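Part-Time Garment Sorter and Lister – Willey Street Resale
Posted Friday, October 29, 2021

Kadeck Resale is hiring a part-time sorter and lister for our secondhand clothing shop on Willey Street. The job is mostly shirts, pants and light jackets. You will sort what comes in, find the size and brand, and write a short listing for the online store.

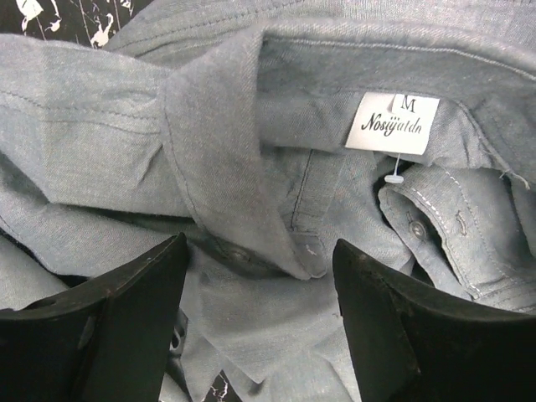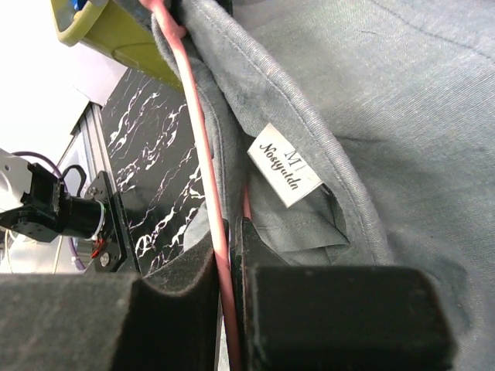 What you will do

Open donation bags and split the contents into sell, repair and recycle.
Check collars, cuffs, underarms and hems for wear and stains.
Record size, brand, color and condition in our stock system, Kirneo. We train you on it.
Steam, hang and tag items for the shop floor.
Pack online orders on Tuesdays and help carry bags in from the back door.

We process around 700 pieces in a normal week. October and the spring months run heavier, and there may be extra hours then if you want them.

What we are looking for

You should be able to stand for most of a shift and lift a full bag of clothes. Clear, correct spelling matters because customers search by brand name. Many of the brands we get are ones you will not have heard of – copy the label as it is printed and do not guess. If a label is worn or hard to read, put the piece on the query rail.

Retail or laundry work is a plus. Sewing is useful too, as the repair shelf is always full. We do not ask for a degree.

Hours and pay

Four shifts a week, five hours each, including every other Saturday. Pay is by the hour and starts above the state minimum. The exact rate is given at the interview. Staff get a discount in the shop after the first month. There is a bus stop across the street and free parking behind the Giannakopoulos Bakery building.

How to apply

Bring or mail a one-page resume to the shop counter, with a few lines on when you can work. No cover letter needed. Interviews last half an hour and include a short sorting task. We will contact everyone who applies, including those we cannot hire this time.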